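Wednesday, August 20, 2025
Notebook, edit room 2, Ollorton

Okay, long one today, so grab a coffee if you're reading this to catch up. The short version is that Prantl has moved our release again and the reel plan has to be redone before the week is out. The rest is me thinking on paper.

The call came in just after I'd sat down. Prantl wants "Pumness" out of its old slot and pushed back two weeks, so it doesn't open against the big animated thing every family in the country will be going to. Fine by me! I'd been dreading that weekend since spring. But the festival screening stays exactly where it was, so we've gained time on the theatrical version and none at all on the version that people will see first. I said so on the phone and there was a bit of a silence, and then somebody asked if the festival cut could be "a little rougher." It can't, really. It's the same projector and the same size screen, and critics don't grade on a curve for you.

So, two deliverables now. I'm calling them F (festival) and T (theatrical) in all the bin names, and please, please stick to that. Last time we had "final," "final new" and "final Vinzenz" all sitting in the same folder and I lost most of an afternoon finding out which one had the right end credits.

Where we are this morning: picture is locked on reels 1 through 4. Reel 5 is locked apart from the ferry argument, which I keep fiddling with. Reels 6 and 7 are open. Total run is long, and Prantl's note says they'd like it shorter, without saying where. I tried pulling the whole birthday sequence again just to see. It plays faster, sure, but then the sister turns up at the hospital and you have no idea why she's so angry, and you spend her best scene doing homework. Put it back. Took 52 seconds out of the drive that comes before it instead and I don't think a living soul will miss them. (If you do miss them, they're in the trims bin under T, reel 3, "drive long." Yes, I know reel 3 is supposed to be locked. I'll send the change list tonight.)

Vinzenz Eder came by around eleven with the new score sketches. He's done something lovely with the opening, just a low cello under the titles and then nothing at all until she opens the door. I'd had temp music banging away under there for months and I'd gotten so used to it that the quiet was a shock. We ran it three times. On the third go I stopped missing the temp. He's worried about the date change, though, and with reason: his players are booked for the old schedule, and the hall doesn't hold dates for free. I told him to keep the session where it is and record everything for F, and we'll conform to T afterward if the cuts in 6 and 7 stay small. That means I have to keep them small. Writing that here so I can't wriggle out of it.
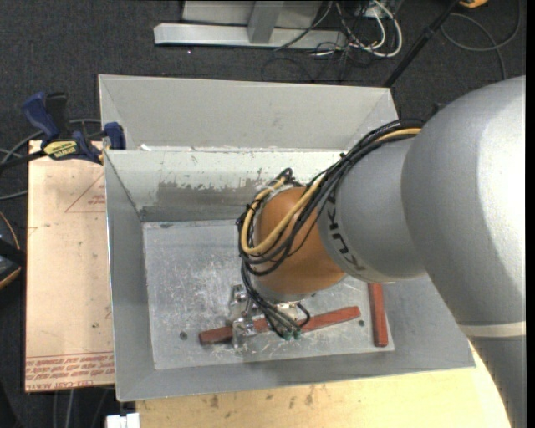
Color is the other headache. Pruvden had us down for a grading suite in one solid block and now they want to split it, a few days for F and the rest later on for T. I don't love it. You lose your eye in between. You come back and everything looks too green, you fix it, and then the two versions don't match and someone notices on a forum. What I asked for was the same suite, the same monitor and the same colorist both times, and to have the F stills kept on the wall of the suite so we can check T against them. They said they'd get back to me. If they haven't by tomorrow lunchtime, could whoever is in first give them a nudge? I'll be stuck in the sound review until mid-afternoon.

Speaking of which, sound. Dialogue on the ferry is still a mess. The engine is all over the father's lines and cleaning it makes him sound like he's talking into a cup. I went through the alternates again and take 7 is the cleanest by a mile, but his hand is in the wrong place for the cut. Tried laying the take 7 audio over the picture we've got, and it nearly syncs. Two words slip. I slid them by hand and now I can't tell any more if it works or if I've just stared at it too long, so would someone with fresh eyes please watch it cold and tell me where it bumps, if it bumps? Don't read the notes first.

Poster and trailer: both carry the old date. The trailer is easy, we swap the end card and re-export. The posters are a sadder story, as 2,000 of them were already printed and boxed up. Prantl is talking about stickers. I suggested leaving the date off entirely next time, which went down about as well as you'd expect. There's also the question of whether the trailer still gives away the hospital. I think it does. I've been saying it since the first version and I'll say it once more in here and then drop it.

Test screening thoughts, before I forget them. I reread the cards over lunch. People love the grandmother, people are split on the ending, and a good number thought the two brothers were the same guy until the beard comes off. That last one is an editing problem and I can fix it. There's a shot of both of them in the kitchen that we dropped early on for pace, and if it goes back in near the top of reel 1 it should clear everything up. It costs a few seconds and one more unlock. Sorry, everybody. I'll put it in the same change list as the drive so you only have to conform once.

Backup note: the shuttle drive with the camera originals for the night shoot went back on the shelf in the machine room, left side. The label is peeling, so I rewrote it. Verify finished clean.

To do, mine:
Change list for reels 1 and 3, tonight
F export of reel 5 with the slid dialogue, for the cold watch
Timings for Vinzenz on the opening and the hospital corridor
New end card for the trailer

To do, anyone:
Chase Pruvden about the suite
Find out if the festival wants subtitles burned in or as a separate file (their form says both)
Order more labels

Stopping at seven. Reel 6 is open on the second machine with the playhead parked where I got to, so please leave it there.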